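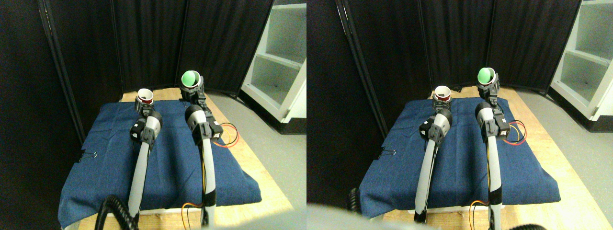 When a paper in my field says that a robot learned a task with a success rate of 90 percent, I have learned to ask first what was on the table. I do not ask it to be unkind. I work with two-armed robots myself, and I know how much of a good number can come from the table and how little from the method. Take a cup and a ball. One arm holds the cup upright, the other has a green ball sitting on top of its gripper, and the cloth under them is dark blue and full of wrinkles. For a person this is nothing. For a learned policy, the wrinkles are already a question, and most papers do not tell you if the cloth was ironed, changed or moved between the training and the test.

My opinion is simple. We should stop reporting one success rate for a bimanual task, and we should report at least two: one for the table as it was in training, and one for the same table after another person has disturbed it. I will try to explain why I came to think so.

In February my colleague Yogesh Gautam and I repeated a result which we call between us the Karnilico result, after the name of the code. The method is imitation learning from demonstrations. A person guides both arms through the task many times, and a network learns to predict the next movement from two camera views. The authors used 500 demonstrations. We used 500 also, and we were careful to keep everything else the same as far as the text allowed it. We ran 50 trials and got a number very close to theirs. We were happy for one evening.

Then Yogesh took the cloth off, shook it, and put it back. He did not change the color, the light or the objects. In the next 50 trials the policy failed more than half of the time. The arm with the cup went to its place without trouble, but the other arm stopped too early, or it went too far and pushed. We looked at the recordings for a long time. Our best guess is that the network had learned the folds of the cloth as a kind of map. It knew where it was by looking at a wrinkle.

I must say this is not a stupid thing to learn. If I were a network and the wrinkle was always in the same place, I would use it too. The fault is with us, who kept the wrinkle in the same place during 500 demonstrations and then were proud of the result.

After this we made a second set, which we named Addo. It has 1,197 demonstrations, and between each group of them somebody shakes the cloth and moves the clip that holds it. The work is boring and slow. The policy trained on Addo scored lower on the quiet table than the first one did. On the disturbed table it scored much higher. If I had to publish only one number, the worse policy would look like the better one, and I think this should worry anybody who compares methods by their tables of results.

Kwabena Bonsu, who reads my drafts and is usually right, does not agree with me fully. He says that a method paper should isolate the method, and that if every group disturbs the table in its own way, nothing can be compared at all. I accept the second half of this. My answer is that the disturbance can be written down. We wrote ours on one page: who moves the cloth, how far, how often, and that the person who moves it should not be the person who trained the policy. This last rule matters more than I expected. When I disturbed the table myself, I was too gentle. I did not notice it, but Yogesh did.

There is also the matter of cost. A small laboratory has few hours on the robot, and a second round of trials eats them. I know this well — our own time on the arms was 55 hours for the whole study. Still, I would prefer to read a paper with fewer comparisons and two honest rates than a paper with a long table where each row was measured on a cloth that did not move.

Our page of rules is free to use, and I would be glad if somebody improved it. The part on lighting is weak, and the part on how to place the ball again after a failed trial is only three lines long.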